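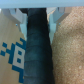
*A dark cylindrical part held between two gray gripper fingers.*

**Gruvach: engine room and dock notes, June 10, 2024**

The coaster Gruvach left the floating dock at Rerenport on the morning tide and is now on her way to Suwannarat with a part cargo of bagged feed. The docking ran 2 days over plan. The extra time went to the stern tube, where the aft seal was found scored when the shaft was drawn. Chief engineer Alois Thaler had logged a slow rise in oil loss from the header tank in February and asked for the seal to be opened at the next docking.

The liner was machined on site and a new set of seal rings fitted. The tube was then filled and left under static head overnight. The level held. Bearing clearances were taken at the aft end before and after the work and are in the dock report, which owners can request from the office.

Hull work was limited to high-pressure washing, spot blasting along the waterline and two coats of antifouling on the flat bottom. In total 162 anodes were checked and 20 replaced, most of them near the rudder and the bow thruster tunnel. The port sea chest grating had lost three bolts. All bolts on both gratings were renewed and wired.

Draft on leaving was taken at six marks and agreed with the loading computer. The master, Nnamdi Jibrin, reports light airs and a low swell from the west. The engine is being run at reduced load for the first 20 hours while the stern bearing temperature is recorded every half hour. Readings so far are steady. Full sea speed will be set once the chief is satisfied with the trend.

The passage is 182 nautical miles by the outer route. The inner channel past Flillik is closed to vessels of her draft until dredging there is finished, and the pilots have given no date.

Crew mail for Gruvach should go to the agent at Suwannarat. Parcels already handed in at Rerenport have been put aboard. The next item in the yard is the sister ship's hatch cover seals; parts are on order.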